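反復番号のない皿

実験記録の様式は、Sitell 研究所に移ってきた年に私が作ったものである。列は左から、試行番号、初期配置、方策の版、結果、備考。備考欄は幅を狭くしてある。広くすると書き手が感想を書くからだ。

課題は器の入れ子である。机の上に散らした器を、大きい順に重ねる。人間なら数秒で終わる。私たちの関心は器そのものになく、失敗の検出が遅れたとき、方策がどこまで自力で戻れるかにあった。提案手法は Helmy と名付けられていた。命名の由来は論文に書いていない。査読者にも訊かれなかった。

Helmy は行動を出力する網と、その行動の八手先の手先位置を予測する小さな網から成る。予測と実測の差が閾値を超えると、実行中の行動列を捨て、直近の安定状態まで腕を戻す。比較対象は Fadia という既存の方策で、こちらは戻らない。失敗したまま次の手を出す。器が傾いていても、傾いた器の上に次の器を置こうとする。

学習には 3,000 本の遠隔操作の記録を使った。集めたのは十二月である。操作者は交替で席に着き、左手で台車の高さを、右手で把持を受け持った。記録のうち使えないものを除く作業は私がやった。除外の基準は三つあり、通信の欠落、校正のずれ、それから操作者の中断である。三つ目の基準だけは、再生して目で見ないと判定できない。

私は全部を再生した。等速では終わらないので倍速で見た。

見ているうちに、操作者の区別がつくようになった。記録には操作者の識別子を入れていない。入れると手続きが増える。それでも、器に近づく前に一度止まる者、止まらない者、離したあとに手先を少し持ち上げて待つ者がいた。待つ者の記録は平均して長く、成功率は高くも低くもなかった。長いので学習の効率は悪い。外すことも考えたが、基準にないので残した。

評価は四月に始めた。初期配置を 243 通り用意し、両方の方策に同じ順序で与えた。四つの器について、位置を三通り、向きを三通り、というように組み合わせていくとこの数になる。本来は器ごとに条件を変えるべきところを、時間の都合で五つの因子に整理した。この点は論文の第五節に書いた。

結果は次の通りである。Helmy は Fadia より多く成功し、差は検定に耐えた。戻る動作が入るため、一試行あたりの時間は延びた。失敗の内訳では、器の縁を挟み損ねるものが最も多く、次が重ねた器の滑りだった。ここまでは予想の範囲にある。

予想になかったのは、成功した試行の末尾である。

Helmy は最後の器を離したあと、手先を少し持ち上げ、二秒ほどそこに留まった。課題は終わっている。終了判定は器の位置だけを見るので、腕がどこにあっても成績に影響しない。予測誤差も小さく、戻る理由がない。行動の出力はゼロに近い値を並べ、それから待機姿勢へ移る。Fadia も同じデータで学習しているのに、この停留は見られなかった。Fadia は離すとすぐ引いた。

私は備考欄に「末尾に停留」と書いた。次の試行でも同じことを書き、その次からは「同上」とした。

原因の候補は二つあった。一つは実装の誤りで、予測網の出力を待つ処理が末尾だけ余分に回っている可能性。もう一つはデータの偏りである。前者は半日で否定できた。処理の時刻をすべて記録させたところ、遅延はどこにもなく、方策は毎周期きちんと指令を出していた。留まれという指令を出していたのである。

後者を調べるには、例の長い記録を抜いて学習し直せばよい。計算機は Stundden の共用枠を二晩借りた。抜いた版を旧版と区別するため、記録上は末尾に 2 を付けた。抜く記録の選別は再び私がやった。識別子がないので、再生して、待つかどうかを見て決めるしかない。この手順に再現性がないことは承知している。選別の結果は一覧にして保存した。

再学習した版は留まらなかった。器を離し、引き、待機姿勢に入った。一試行の時間は短くなった。

そして滑りが増えた。

器を離した直後、重なりがまだ落ち着いていないうちに腕が引かれると、指の内側が縁に触れることがある。触れた器はわずかに回り、下の器との噛み合いが浅くなる。終了判定には通る場合もあるが、通らない場合もあった。留まっているあいだ、Helmy は何もしていないように見えて、指の開きだけを周期ごとにわずかずつ広げていた。グラフを拡大するとわかる。倍速の再生ではわからない。

機構としては説明がつく。予測網は八手先を見るので、接触の残る状態で引けば誤差が出ることを学んでいる。長い記録には、誤差を出さずに離れる経路が含まれていた。Fadia には予測網がないから、その経路を選ぶ圧力がかからない。私はこの段落をほとんどそのまま論文に使った。

操作者が同じ理由で待っていたのかどうかは、論文には書いていない。書けないからである。操作者に訊けばよいと思われるかもしれないが、識別子がない。席に着く順番の表は紙で、年度の変わり目に処分されていた。

Apr 25, 2026 は土曜で、論文の締切まで残りが少なく、実験室には人が出ていた。奥の作業台では別の班が自分たちの腕を触っており、こちらには注意を払っていなかった。私は手前の机で、停留のある版の追試をした。追試の結果は本試験と矛盾しなかった。

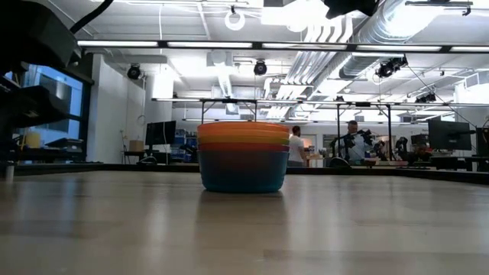 試行と試行のあいだに器を初期配置へ戻すのは人間の仕事である。重なりをほどき、配置表の座標に置き、向きを合わせ、画面の確認ボタンを押す。その日は何度目かの復帰のとき、私は大きい器から順に重ね直してみた。手順にはない操作なので、試行番号は付けなかった。

最後の器を置いて、手を離した。

離してから、手が器の上に残っていることに気づいた。指は開いていた。どのくらいそうしていたかは計っていない。計測器はつながっていたが、記録しているのは腕の関節角であって、私の手ではない。

十二月の操作者の不足分は、表の空いた枠に私が入って埋めた。何本操作したかは覚えていない。少なくはなかったと思う。除外の作業をしたとき、自分の記録がどれかは考えなかった。再生されるのは腕の動きと手先の映像だけで、操作している者は映らない。成功率は高くも低くもない、と判定したのは私である。

器をほどいて配置表の通りに置き、確認ボタンを押した。腕が待機姿勢から出てきて、一つ目の器の縁を挟んだ。私は記録用紙の次の行に試行番号を書き、初期配置の番号を書き、版を書いた。

試行は成功した。腕は最後の器を離し、手先を少し持ち上げた。

備考欄には「同上」と書いた。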